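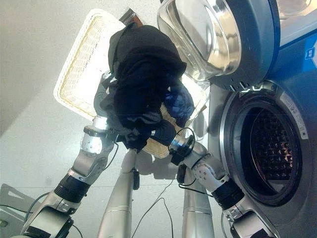 Two-arm basket work at the Pinamstead robotics club, September.

Skemell Household Tasks, Laundry Unit - review

Our club bought the Skemell laundry unit for the fall project. It is a course pack, so what you get for $28 is a printed workbook, a download with starter code, and a grading sheet. You supply the robot, the washer and the clothes. There are 12 lessons, and we have finished all but the last one.

The first lessons are the best part. Students plan the whole job on paper before they touch the code: where the basket goes, which arm holds it, which arm reaches for the drum. My group wanted to skip this and I made them do it. Two teams found out on paper that they had both arms booked for the same moment.

Lessons 5 through 7 cover grasping cloth, and they are thin. The workbook treats a hoodie and a dish towel as the same problem. 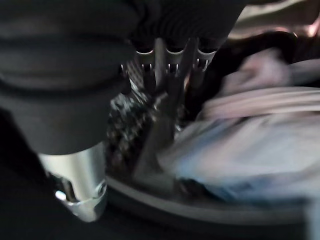
I ended up writing a worksheet of my own on wrist camera views, with a page on blur and what to do when the hand itself blocks half the picture. The Clokwood unit we used last year handled this better, though it cost more and had nothing on two-arm work.

The starter code ran on the club computer after one change to a settings file. The comments are clear. The logging tool is slow once you have a lot of runs saved - we had 800 by the end of lesson 9, and opening the list took long enough for students to wander off. 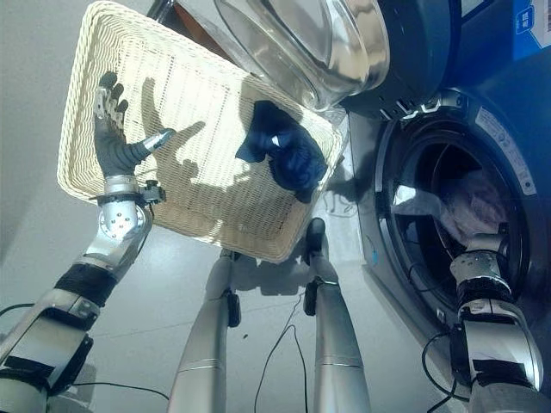
Do students need to know how to program first? One semester of Python was enough for ours, and the two who had none worked on the planning sheets and the run log until they caught up.

The grading sheet needs work. It gives full points for an item in the drum and zero for everything else, so a team that holds the basket steady and drops a shirt at the last second scores the same as a team that never moved. We switched to the partial credit table from the Szulc handbook and had fewer arguments.

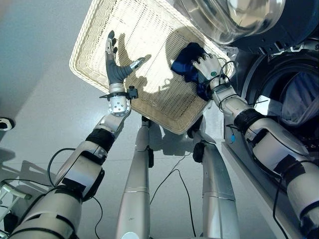
Apolinar Becerra commented that his class had the same trouble with the grading sheet, and that he lets each team write its own scoring rules in lesson 2 and holds them to it. He would also move the cloth lessons later. I may try both in the spring.

I would buy it again for the planning lessons and the code. Budget extra time for the middle of the book.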